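We moved the desk out of the back bedroom in June and I have been working at the kitchen end of the house ever since. The back bedroom faces Pirley Road, and the buses start at a quarter to six. I put up with it for seven years.

The new spot is quieter but darker. I bought a Stöcker lamp from the shop in Nendton, took it back, and bought the smaller one. It's fine for reading. For anything longer than an hour I still open the blind.

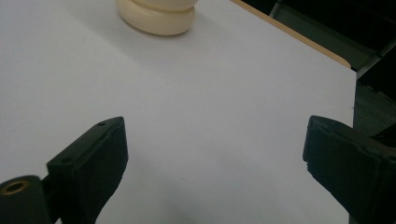 The other change is the phone. It stays in the hall until lunch. The first two days I got up to check it up to four times an hour, then I mostly stopped. I finished the Borgate report in that first week, all 852 lines of the spreadsheet included, and I had been dragging that along since winter.

I still need a better chair. The one I have squeaks when I lean left. I'll look at the secondhand place next time I'm in Nendton.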